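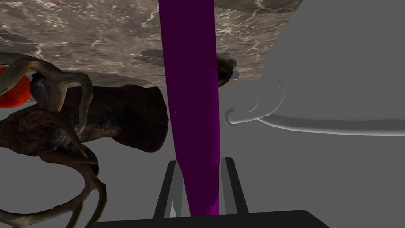 Render: L. Vieira, Westent sim bench

Jun 27, 2023
Counter clearing, two-arm setup, Arkuvby kitchen
Entry by L.V.

Purpose of this block of runs: find out how far the Sriwong policy gets on plain household pick-and-place when the counter holds more than the target object. The April numbers came from a nearly bare counter and were quoted in the site review as if they covered tidying in general. They do not. The new block is 17 tasks, 5 repeats each, 85 episodes in total. Object poses are resampled every repeat. Instruction text is fixed per task.

Settings unchanged from the last block except where noted:
- Contact solver at the default step. I tried the finer step on one task and the grasp outcomes were the same, so left it.
- Friction on the finger pads as measured at Vaserstead, both arms.
- Time limit per episode raised to 3 minutes of sim time. The old limit was cutting off runs in which the arm was still making progress.
- No human resets inside an episode. A dropped object stays dropped.

Scoring: an episode passes if the named object is inside the goal region and at rest at the end, and nothing else has left the counter. The second condition is new. Under the old rule a run could sweep a bottle onto the floor and still pass. Anyone who has cleared up after dinner would not call that a pass.

Notes on grasping, rod tasks first. The purple rod is a good probe object: smooth, long, slight taper, no feature for the vision side to latch onto apart from color. Getting the two fingers on either side of the lower end is reliable. Holding it is a separate matter. With a tapered part and flat pads, the contact patch is small and the rod can rotate about it as soon as the arm accelerates. Episodes that failed after a closed grasp mostly failed in this way, during transport. A slower lift helps. The policy does not choose a slower lift by itself; I had to cap joint speed from outside, and that cap then costs time on every other object.

Clutter next to the rod matters more than I had assumed. The brown tentacled model is the worst neighbor in the set. Its collision mesh is a convex decomposition and the curled parts are filled in, so a finger can be stopped by what looks like open space. Some of the failures I first logged as policy errors should be logged as mesh errors. Going back through those by hand. The gray trunk model has the same problem to a lesser degree. Request to whoever maintains the assets: finer decomposition on both, please, before the next block.

The real question from upstairs is whether any of this transfers to a shop floor or a kitchen in the next budget period. Partial answer below, after the bimanual section.

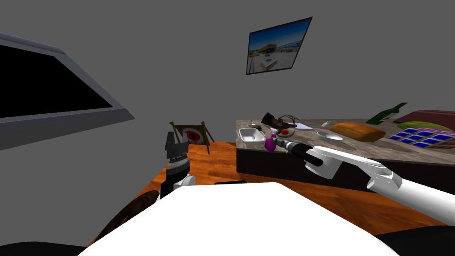 Bimanual allocation is the weakest part of the stack. The policy picks an arm at the start of the episode from the target position and rarely reconsiders. For targets toward the middle of the island either arm would do, and the choice seems to depend on small differences in starting pose. With the purple spray bottle as target and the right gripper already at the bottle, the left arm has no assigned job and stays up in front of the little target picture with its jaws open. A person would be using that hand to shift the plate with the red item out of the way, or to steady the dish on the other side. We have no term in training that rewards this. Adding one by hand for each object pair is not practical.

Related: reach order on a full counter. Objects toward the back (the long green vegetable, the sheet of paper) sit behind others, and the planner treats each pick as independent. It will go over the top of the bread to reach the vegetable when moving the bread first would be safer and quicker. Over-the-top paths are also where the forearm, as opposed to the gripper, makes unplanned contact. The forearm is not in the distance check. It should be.

Object classes, in order of how much I trust the current system with them:
1. Rigid, upright, single graspable body: spray bottle, cup. Good.
2. Rigid, lying down: green glass bottle. Acceptable when the neck is reachable, poor otherwise. It rolls.
3. Low and wide: plates, dishes, the shallow oval bowl. Poor. Rim grasps need a wrist angle that brings the knuckles close to the countertop.
4. Thin and flat: paper. No usable strategy. A slide-to-edge motion was in the demonstrations, but the policy has not picked it up.

On chores, then. I would put the present system down as able to fetch a named, standing object from a moderately crowded surface, slowly, with somebody in the room. Clearing the surface is a chain of such fetches plus the flat and low items, and the failures compound along the chain. On a shop floor with fixtured parts and known poses the first class may be all that is needed, and there I think a limited trial is reasonable. For kitchens, no. I would not sign off on glass.

Vaserstead wants to start hardware runs on the same 17 tasks. My preference is to hold until the mesh fix is in and the forearm check is added, and then rerun the full block. If they need something sooner, class 1 objects only, joint speed cap on, and log both arms even when one is not in use.

To do:
- Relabel rod and tentacle failures (me)
- Forearm links into distance check
- Ask Arkuvby support about per-pad friction randomization
- Draft slide-to-edge subtask with paper only, empty counter first
- Rerun spray bottle task with arm choice forced left, same seeds, compare times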